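Church of the Holy Innocents, Ornlow
Pre-Epiphany safety walk-round

Done Thursday, January 4, 2024, by Kirsten Lauritsen with Haris Ristić on the ladder. Copy to Fr Danjuma Olaniyan. Comments as I went, tidied up a bit, not much.

OK = fine. ACT = somebody needs to do something. N/C = not checked.

1. ENTRANCE AND PORCH

Main doors open outwards, both leaves: OK
Floor bolt on left leaf: ACT. Stiff. Haris got it up with his heel. Wants oil and then checking again before the Epiphany Mass, both leaves must be unbolted whenever the church is full.
Porch light: OK
Matting: ACT. Curled up at the corner nearest the hymn book shelf. Taped for now.
Ramp and handrail: OK, grit bin half full.
Chalk for the blessing over the door: whoever is writing 20+C+M+B+24 does it from the kick stool or the short steps, with someone holding. NOT off the back of a pew. Last year's is still up there, please wipe it off at the same time, same steps.

2. CRIB

Straw clear of all bulbs: ACT, now done. Straw had been banked up against the lamp in the stable roof. Moved it back a good hand's width. It creeps up every time a child leans in to look at the ox.
Lamp type: OK, LED, cool to touch.
Cable route: ACT. Runs across the Lady Chapel step. Rubber cover strip is in the sacristy cupboard, bottom shelf, please use it.
Flame retardant label on the backcloth: N/C. Couldnt find a label. Milovan thinks it was sprayed when it was new, and that was a good few years back. Treat as not sprayed.
Votive stand distance from crib: ACT. Too close, moved to the other side of the pillar. Please leave it there.
The kings: they're walking along the window ledges as usual. The one with the camel is heavy and was right on the edge above the end seat. Pushed back. If he is to arrive on the day he can be carried over by an adult, two hands.

Crib stays up until the Baptism of the Lord. I know some would like it kept to Candlemas. Fine by me from a calendar point of view but the straw would need changing, it is bone dry already and goes up like paper. If it stays, new straw, and this section gets done again.

3. CANDLES

Advent wreath: ACT. Should've gone by now. Greenery very dry, four stubs burnt almost to the foliage. Took the candles out. Wreath to go to compost, frame to the loft.
Altar candles: OK
Followers on tall candles: OK, one dented
Hand-held candles with card drip guards: OK, box is labelled and ready for Candlemas. 60 guards left, more needed. Baiba to order.
Snuffer where it should be: ACT. It wasn't. Found in the vestry umbrella stand.
Matches and lighters out of children's reach: ACT. Lighter left on the votive stand again. Put it in the drawer.
Sand bucket by votive stand: OK but full of sweet wrappers. Emptied.
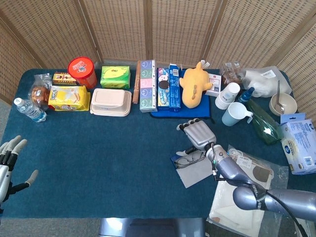

4. INCENSE

Thurible chains: OK. One ring slightly open at the lid, Haris closed it with pliers.
Charcoal storage: OK, dry, tin with lid.
Heatproof tile in sacristy: ACT. Cracked through. Don't light charcoal on it. Use the stone sill until there's another.
Hot charcoal disposal: metal bucket with sand, outside door. Never the waste bin, even if it looks dead. It can hold its heat for a long time.
Gold, frankincense, myrrh for the offertory: fine, but the children carry the boxes EMPTY or with unlit grains. Fr Danjuma agreed this with me in November and I'm writing it down so it's written down.
Smoke detector in the sacristy: OK, tested, works, very loud. Do not cover it. Open the window instead.

5. ELECTRICS AND HEATING

Fuse board cupboard clear: ACT. Two boxes of missalettes and a music stand in front of it. Moved.
Tree lights: OK, switched off at the wall when church is locked. There's a note on the socket.
Extension leads: ACT. One plugged into another behind the tree. Took one out. The star now doesn't light. It'll have to be the star or the keyboard, unless someone has a longer single lead.
Fummont heaters, north aisle: one OK, one smells of dust when first on. Hoovered the grille. Turn off if it smells again and tell me.
Nothing draped over heaters: ACT. Choir scarves. Every week.

6. ESCAPE AND FIRST AID

Side door by the organ: OK, opens freely, key on hook with the glass front.
Green exit signs lit: two OK, one dead over the sacristy passage. ACT, quote from Sæther is £95 fitted. I've said yes, shout if you object.
Extinguishers: in date, pins in, gauges in green. OK
First aid box: ACT. No large plasters, burn dressings expired. Bought new out of petty cash, reciept in the envelope.
Aisle widths with extra chairs out: ACT. Chairs for Epiphany must not go past the second pillar. Limit for the building is 355 including choir and servers. Midnight Mass was near it. Sidespeople to keep a tally at the door please and say stop when they get there.

7. OUTSIDE

Paths: moss by the boiler house, slippy. Haris to scrape.
Gutter over vestry: dripping onto the path, will freeze. ACT. Prurnus have been asked to look, waiting to hear back.
Tree in churchyard with the lights: OK, ties holding.
Procession route to the well for the blessing of water: N/C, too dark by the time we got out there. Milovan to walk it in daylight. Last bit near the bank was bad last year with the rain, he may want to turn it round at the gate.

STILL OPEN, with names

Door bolt: Haris
Cable strip over chapel step: Milovan
Backcloth, spray or replace: me
Drip guards: Baiba Tamošiūnaitė
New tile for thurible: Fr Danjuma, says he has one at the presbytery
Exit sign: Sæther, date to be confirmed
Gutter: Prurnus, I'll chase
Star lead: anyone

Next walk-round the week before Candlemas, then again before Ash Wednesday when we burn the old palms. That's outdoors, in the brazier, and NOT in the sacristy sink. Old palms back to the basket in the porch please.

K.L.

Added later: Haris oiled the bolt. Lifts with one finger. Cross that off. Milovan says cable strip is too short by a foot, so chapel step is still ACT, tape it down meanwhile.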